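Hardware > Opinion > Labels and ratings

The Label on the Power Supply Deserves a Better Place

Aug 19, 2020
5 min read

The rating label is the only documentation most power supplies will ever have. The box is thrown out in the first week, the leaflet goes with it, and from then on everything a technician can learn without test equipment is printed on one sticker on the side of the casing. My argument is that the sticker is badly organized, and that the people who lay it out have forgotten who reads it.

A label of this kind has two audiences. The first is the inspector, customs officer or certification auditor, who needs to see that the unit was approved for the market in which it is sold. The second is the person with the side panel off and a screwdriver in one hand. The first reads the label once, if at all. The second reads it every time the machine is opened, usually in poor light, often at an angle, with a cable bundle over half of the text.

Almost all of the area is given to the first reader. A supply sold worldwide carries CCC for China, KC for Korea, cULus for the United States and Canada, and whatever else the sales regions demand. Each mark is subject to rules on form and legibility. The technician gets what is left over, and what is left over is small type.

I maintain office desktops for a living, and last February I went through the inventory at our Clidham site, 377 machines in all. The task was to record the rated output of every supply so that Vendum, which handles our spare parts, could quote for replacements. It should have been a reading exercise. In practice, a large share of the time went into turning cases around, moving drive cages and tilting a flashlight until the glare came off the metal. Two machines had to be taken apart completely to read one number.

The number in question was 400 watts in one case, and it was printed in type smaller than the efficiency badge.

The badge is a fair example of the problem. 80 PLUS Bronze is useful information at purchase. It tells a buyer that the supply met a defined efficiency level at set loads. It tells the repairer very little, and it says nothing about whether the 12-volt rail can carry a second drive and a larger card. Yet it is bold, black and high in contrast, and the eye goes to it first. The current table, which decides whether the part can be used, has no such advantage.

A common reply is that the information is all online. It is, for as long as the manufacturer keeps the page up. Proprietary supplies in branded desktops are the worst case. Connectors and mounting points differ from the standard form, the part number changes with the production run, and a search returns reseller listings that contradict each other. The sticker remains the better source.

Mayrhofer, a small firm that refurbishes control cabinets, solved this years ago by adding its own plate. Rated output, rail currents and date of test are printed in large type on the face nearest the door. The certification marks stay where the factory put them. Clinari copied the practice for its rack equipment - with a different typeface and no other changes that I can find.

I would ask for three things from any maker of desktop supplies. Put total output and rail currents in the largest type on the label. Put the part number on the face that is visible with the unit installed. Group the approval marks in one block, so that they can be skipped by a reader who does not need them.

None of this conflicts with approval rules as I understand them. A second sticker would also do - many units carry one already, for dates or inspection, and there is usually bare metal to spare. The cost is a few square inches of printed film. Our own machines now get a plain white label on the rear panel with the wattage and part number, applied whenever a case is opened for any other reason.
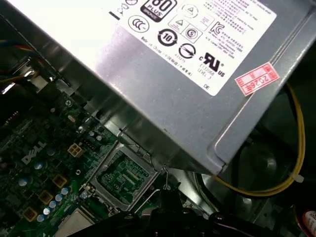 Rear-panel labels have one weakness, in that they go out of date when a supply is swapped and the label is left alone. We now write the swap date on the same label, and a label without a date is treated as unverified until the case is next opened.

Contact | Copyright 2020 | Back to top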